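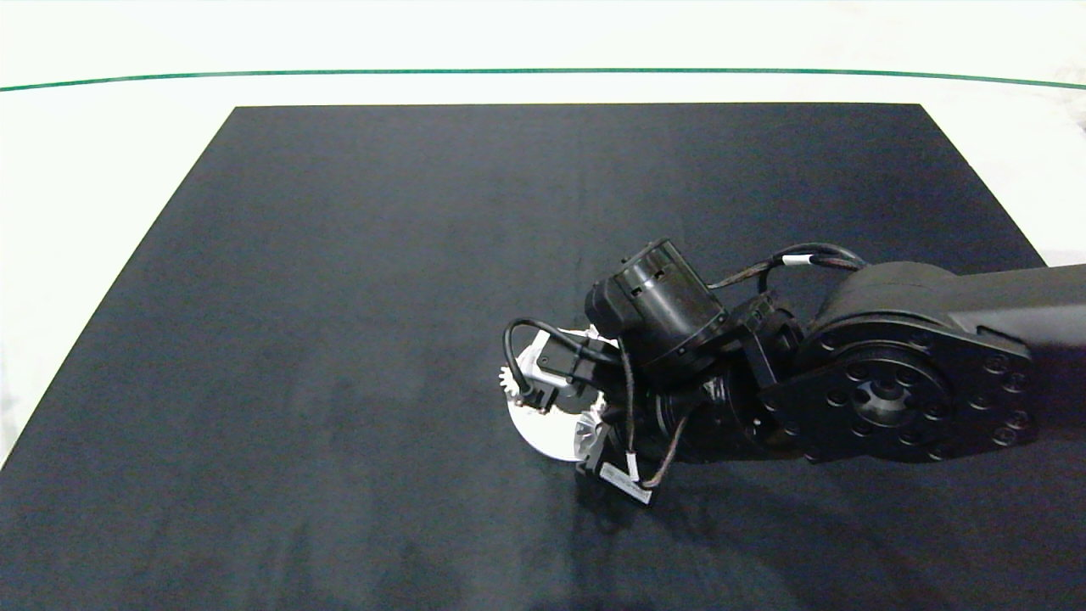 ¿Se puede empezar la saga de Broleck por *Brendov*, sin haber leído los otros dos tomos? Se puede, y la historia se entiende bien, pero se pierde la sorpresa del primer libro, porque el segundo capítulo la cuenta entera.

Escribo esto porque en el club de lectura de la librería Lacerda vamos a leer *Brendov* y varias personas tienen esta duda. El español no es mi lengua materna y leo despacio, por eso 340 páginas son para mí casi un mes. Si alguien tiene otra experiencia con el orden, me interesa mucho leerla.

– hoja_suelta, 27 de enero de 2024

---

**lomo_gastado** escribió:

No estoy de acuerdo. Yo empecé por *Brendov*, luego leí el primero y me gustó más así. Sabía lo que iba a pasar en el molino y estuve todo el libro sufriendo por la hermana. Para mí, el primero leído en su orden es lento hasta la mitad.

---

**hoja_suelta** escribió:

Entiendo lo que dices, aunque a mí la lentitud me gustó. El primer tomo tiene un invierno muy largo, y cuando por fin se abre el río uno siente el mismo alivio que los personajes. Si ya conoces el final, creo que este alivio no llega igual.
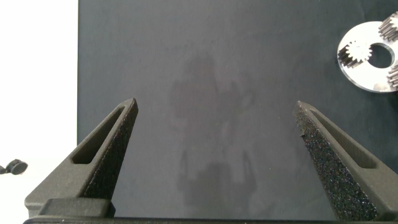

También pienso en la traducción. El primer tomo y *Brendov* no tienen el mismo traductor, y se nota en los diálogos: en uno los campesinos se tratan de usted y en el otro de tú. Al principio pensé que era un error mío de lectura – me pasa con frecuencia – y volví atrás para comprobarlo.

---

**pasapaginas** escribió:

No es error tuyo. Escribí a la editorial Rendard en octubre por lo mismo y me contestaron que lo van a unificar en la próxima edición. Fecha no dieron.

Sobre el orden: primero, segundo, tercero, y ya está. Para eso llevan número en el lomo.

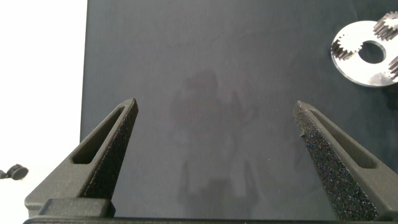 *Dos dedos de pinza, en gris oscuro.*

---

**lomo_gastado** escribió:

El número lo puso Rendard. En la edición original no hay número, y en el prólogo se lee que cada novela «tiene su propia puerta». Yo entré por la que quise.

---

**pasapaginas** escribió:

Ese prólogo se añadió después, y para vender el tercero suelto. No me lo tomaría como una instrucción.

---

**hoja_suelta** escribió:

Gracias a los dos. Miré el prólogo otra vez y la frase está, pero habla de los personajes más que de los libros, o por lo menos yo la leo así. Puede ser que mi español no alcance para el matiz.

Para el club voy a proponer que quien tenga tiempo lea el primero antes, y quien no lo tenga empiece por *Brendov* y se salte el capítulo dos. El libro tiene 18 capítulos y en ese no ocurre casi nada nuevo.

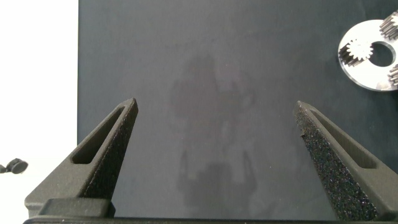 *La pinza, con una ranura alargada en cada dedo.*

---

**lomo_gastado** escribió:

¡Saltarse el dos no! Ahí está la carta de la abuela, que después citan en la boda.

---

**hoja_suelta** escribió:

Tienes razón, olvidé la carta. Entonces que lean la carta y dejen el resto del capítulo para después. Lo escribiré así en el mensaje del club.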